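Chapter 7
Doors, Handles and Surface Fittings

7.1 Scope of the chapter

Chapter 6 dealt with the carcass, the fixed box of sides, top, bottom and back. The present chapter deals with the part of a small cabinet that moves. A door is a simple component, but it is the one most often touched, most often adjusted and most often replaced. Errors of a millimeter that would pass unnoticed in a shelf are plain to see at the gap between a door and its neighbor.

The chapter covers side-hung doors for small and medium storage units. Sliding doors and drop fronts are treated in Chapter 8, and drawers in Chapter 9. Hinges are introduced only as far as is needed to fix the position of the handle; their selection and drilling patterns are given in Chapter 10.

By the end of the chapter the reader should be able to name the parts of a door, choose a handle type and orientation for a given door, set out the handle from the door edges, and judge whether labels or other surface fittings will interfere with use.

7.2 Terms

The face is the side of the door seen when the door is shut. The back is the side seen when it is open. The hinge edge carries the hinges. The free edge is opposite the hinge edge and travels farthest when the door swings. The border, where there is one, is the strip running around the face. It may be a separate frame, an applied edging or only a painted band, and the three should not be confused on a drawing, because only the first adds stiffness.

A slab door has a single flat face. A framed door has a panel held inside stiles and rails. From across a room the two can look alike, especially where a slab has been given a contrasting border. The drawing note should state which is meant.

Hand is described from the front. A door with its hinges on the right and its free edge on the left is called right-hung in this book. Some suppliers use the opposite convention. The Nimri catalog, for instance, names the hand by the free edge, and orders placed without a sketch are regularly filled with the wrong door.

7.3 The handle

A handle has two jobs. It gives the hand something to hold, and it tells the user where to pull. The second job is the one more often neglected. On a plain door with concealed hinges, the handle is the only visible sign of which way the door opens.
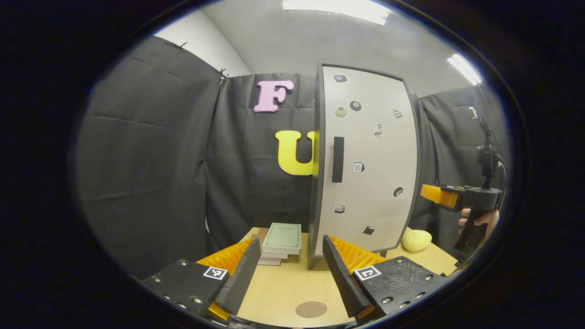
Handle placement follows from leverage. The force needed to open a door falls as the distance between the handle and the hinge line increases, so the handle is placed toward the free edge. Orientation is decided next. A vertical handle on a side-hung door lets users of different heights take hold at different points along its length, while a horizontal one fixes the height of the grip. The white door with the dark gray border has a black rectangular handle mounted vertically on the left portion of its face. If a door with this layout is side-hung in the usual way, the hinges belong on the right. Contrast is a further consideration. Black against white is easily picked out in poor light, and a white handle on the same face would need a shadow or a bright edge to be found as quickly.

Three dimensions fix a vertical handle: the distance from the free edge to the handle centerline, the height of the lower fixing, and the spacing between fixings. All three are measured on the face, before hanging, with the door lying flat on a padded surface. Drilling is done from the face inward with a scrap block clamped behind, so that the back does not splinter.

Clearance behind a bar handle is checked with the hand and not with the rule. Four fingers should pass behind the bar without the knuckles touching the door. Doors intended for gloved use need more room.

7.4 Labels, stickers and other additions

Doors in service rarely stay bare. Labels are added to identify contents, stickers are added for decoration, and notices are taped up and left. The designer cannot prevent this and should allow for it.

Four points deserve attention.

Adhesive. Paper labels leave residue on painted faces. Vinyl lifts more cleanly but may pull weak paint with it. A test piece finished in the same way as the door should be kept for trials.

Position. Anything stuck close to the handle lies in the path of the fingers and wears first. Anything stuck across the border will bridge a step if the border is raised, and will peel from that point.

Fading. Areas under a label are shielded from light. When the label is removed, a patch of the original color remains. The effect is stronger on tinted finishes than on white.

Legibility. A label that identifies contents should be readable with the door shut and should not compete with decoration around it. Where both are wanted on one face, keep a clear zone for the identifying label at the upper corner on the free-edge side.

7.5 Case: the Ulport units

The worked problems in this chapter refer to a set of storage units made for a reading room in Ulport. There are 15 units, each with 2 doors. The doors are slabs 18 mm thick with a painted face, fitted with bar handles from the Pruseo range. The gap between the paired doors is 2 mm when shut.

The first batch was hung before the paint had fully cured. The doors stuck at the meeting edges in warm weather and several faces were marked when they were pulled open. The second batch, made in the Plalletari workshop, was left to cure on racks and hung afterward. No change was made to the drawings. The case is used again in Section 7.9, where the effect of paint thickness on the gap is calculated.

7.6 Preliminary exercise

Choose a cabinet in daily use. Before opening it, sketch the face to scale and mark the handle, the border if there is one, and any labels. Write down the side on which you expect to find the hinges and the feature that led you to expect it. Open the door and correct the sketch. Measure the distance from the hinge line to the handle centerline and express it as a fraction of the door width.

Keep the sketch. It will be needed for the setting-out procedure in Section 7.7, which begins with the free edge and works back toward the hinge.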